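4.2 Gripper and controller comparison in the simulated kitchen

Print this page | E-mail this article

Each trial started from a randomized arm pose with the wrist camera rigidly attached to the hand. Controller A was the joint-space servo supplied with the Kastelham simulation package; Controller B was the Cartesian impedance scheme developed at Gretbridge. Both received the same wrist images at 25 Hz and the same open/close command. A trial was stopped after 18 s or at first contact with a wall.

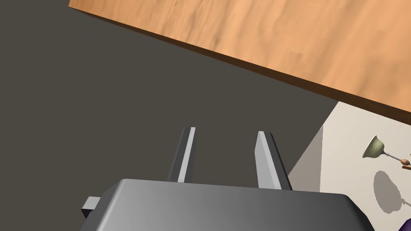 Reset poses were drawn once and reused for both controllers, so that differences in approach angle could be attributed to the control law alone. Camera roll was left uncorrected. We ran 200 trials per controller, with 3 random seeds for the policy weights.

The parallel fingers were commanded fully open during free motion. Early tests with partly closed fingers gave a smaller silhouette in the wrist view but left too little clearance at the grasp – a trade we did not pursue.
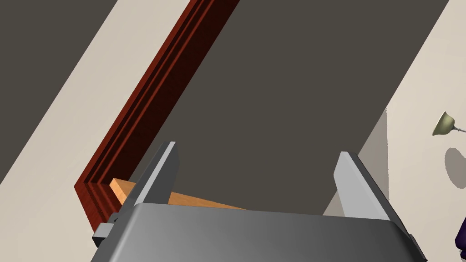
Figure 7. Wrist view with the gripper open and empty, dark surface and wood molding behind the fingers.

Walls and large gray surfaces offer few features to the visual encoder, and position error grew when they filled most of the view. Controller B drifted less in these segments, although its settling time was longer.
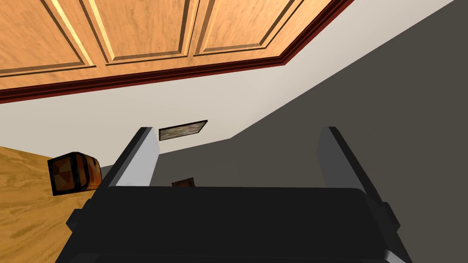 According to Ila, the drift should be charged to the encoder, and a fair comparison would repeat the runs with ground-truth hand pose. We agree in part. The repeat was carried out in April on a reduced set and the ranking of the controllers did not change.

Alignment before closing was scored separately. The score is the lateral offset between the midpoint of the fingertips and the axis of the target, taken at the last step before the close command. Cylindrical targets are tolerant of roll error – flat ones are not.

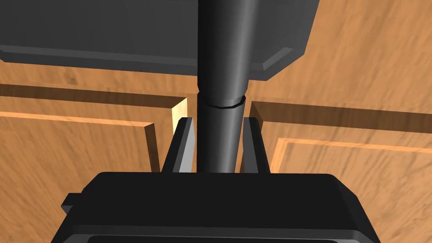 Cui objected that lateral offset alone hides errors in depth, and asked for the distance along the approach axis to be listed as well. Both values are therefore given in the supplement. Contact forces were logged but are not compared, as the two controllers filter them differently.

This site uses cookies. By continuing to browse you accept our cookie policy.

© Gretbridge 2019 | Contact | Back to top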